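16 May 2023

Gripper fault again at Peltley. The arm stopped 9 times before lunch, always on the close command, and twice it let go without being told to. Chutima Chaiyaporn had her hand near it the second time, so I hit the stop and we left it off for 15 minutes.

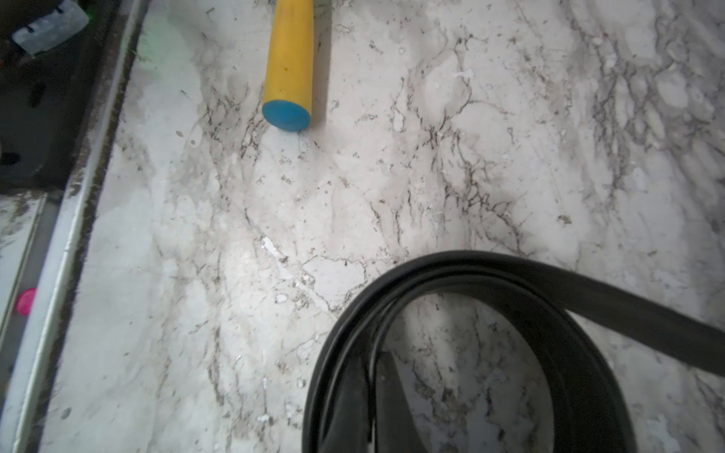 I think the force reading is drifting. It was at 205 with nothing held, and it should sit close to zero. I reset it and we went back to picking up the black strap, still coiled on the marble counter, and kept clear of the yellow handle with the blue end. Same fault on the second try.

Wrote it up for Stomden and asked for a new sensor. No running with hands inside the line until it comes.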